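May, 14:20. Room 202, table reset for the afternoon

Cleared the wood-top table and put out the artificial bouquet from the Plostado order. Left the small black-framed picture flat at the far end – Iresha wants it there for the next layout.
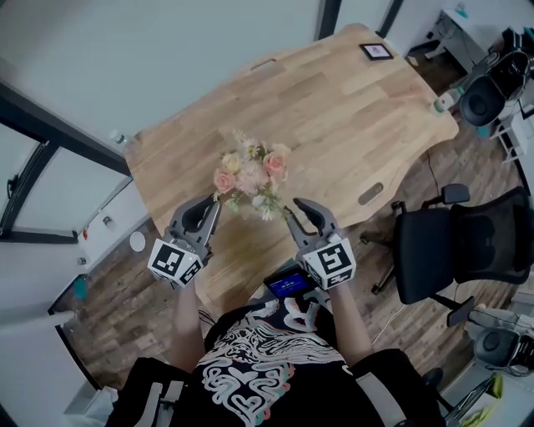
Bouquet with the three pink roses, near edge of the table.

Item no. 3149 in the book. Stems to be trimmed to 300 mm before it goes in the Norley vase. Roman to check the daisies for glue. Cable on the right still needs taping down.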